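How I wipe down a waxed table

I do this every March, right after the heat goes off in our place in Nudville, and it takes me 11 minutes if the dog stays out of it.

Clear the top and dust it dry first. Then mix five drops of plain dish soap into a bowl of warm water, dip a cloth and wring it hard — way harder than you think! Wipe with the grain, one strip at a time, and go over each strip with a dry cloth before you start the next.

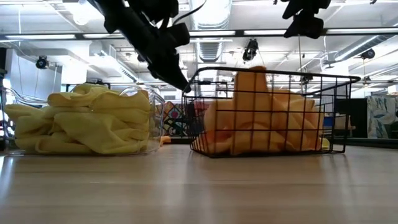

Wait overnight before you put on any new wax.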